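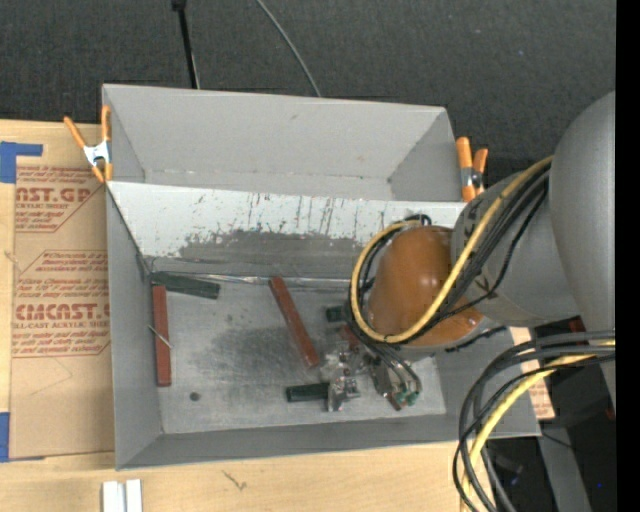
Brarthorpe smells of toast. I don't know how else to put it. You get off the bus by the old grain store, and before you've worked out which way the river is you're hungry, and it's the mill doing it.

I'd wanted to go to the Mladenović mill open day for ages and kept missing it, because they only do one a year, in November, and November always gets away from me. This time I put a note on the fridge. My friend Haiyan Yao came along (she bakes, properly, with a starter that has its own shelf) and we got there a bit before ten with coffees we weren't allowed to take inside. So we stood in the yard and drank them fast and burned our tongues.

The tour costs 8 dollars and you get a small bag of flour at the end, so really it's nearly free. There were 14 of us in the group, including two kids who were much better behaved than I was. Our guide was Costel Đorđević, and his father Panagiotis ran the place before him and still turns up most mornings. Panagiotis was there on the day, sitting on a stool by the packing room door, and he corrected a date Costel gave us without looking up from his newspaper. I loved him.

You start at the top. I hadn't expected that! Grain goes up in the elevator and then everything happens on the way back down, so the visitors climb all the stairs first and get them over with. The stairs are more like ladders by the last floor. If you have bad knees, ask at the door, because there's a freight lift and they were happy to let one lady use it.

The top floor is the cleaning floor, and it was my favorite. Costel had put out trays of what gets taken out of the wheat before it's milled: bits of stalk, little stones, vetch seeds, a few snail shells. The kids went wild for the snail shells. There's a sieve that shakes and a fan that blows, and the good grain rattles off down a chute while you stand there feeling it through your shoes. You can't hear a thing anyone says, so Costel does all his talking beforehand on the landing and then just points.

One floor down are the stones. They have two pairs, and only one was running. The other had been lifted off so we could see the grooves cut into the face, and Costel let us run our fingers along them. They get re-cut by hand with a thing like a small pickax. He's learning it from a man called Yavuz Başaran, who was meant to come and demonstrate but had a cold, so we got Costel's version, which he said was the slow version. He did maybe an inch of it. The noise goes right through your teeth.

Haiyan asked about heat. She'd read that stones running too fast will spoil the flour, and Costel got very excited and put her hand in the stream coming off the spout. Barely warm, she said. Then everybody had to have a go, and we all had flour up to the elbow for the rest of the morning – I found some in my watch strap at bedtime.

They grind three things at the moment: a regular bread wheat, rye, and an old wheat called Memik that a couple of farms up the valley have started growing again. Memik is tall and falls over in the rain, and they got a poor crop out of it this year. It makes a yellowish flour with a lot of flavor and not much stretch. Haiyan's advice is to use it half and half with something stronger. My advice is pancakes.

The packing room is a bit of a letdown after the stones, I'll be truthful, as it's mostly sacks. But they let the kids stitch one shut on the machine, and there's a wall of old printed sacks going back through all the owners, including some from when it was called Fornurum and had a terrible drawing of a loaf with a face. They sell that one as a tea towel now. I bought 5 of them. That's Christmas dealt with.

Afterward there's bread in the shed across the yard, with butter and a plum jam, and you can stay as long as you like. They'd baked 300 rolls for the day and the tray by the door was already down to crumbs when we arrived, so don't hang around in the shop first like we did. The rye loaf was the best thing on the table. Dark, a bit sour, thick crust. Haiyan cornered the baker about proofing times and I had a second slice and then a third, and talked to a man called Panagiotis Ivanov (yes, a second Panagiotis, they'd been teasing each other about it all day) who grows some of the Memik. He thinks he'll plant less of it next year, but he also said that last year.

A few practical bits. Wear shoes you don't mind getting dusty, and not a black coat. The bus back only runs every hour, and the stop has no shelter. The shop takes cards but the bread shed is cash only. Tours go out every forty minutes until early afternoon, and the first one is the quietest.

I've made the pancakes twice now. The second time I let the batter sit overnight and they were much better, a bit nutty, good with just salt and butter. Haiyan's loaf came out flat and she's blaming her oven, so we're splitting my last cup of flour and she's going to try it again in a tin.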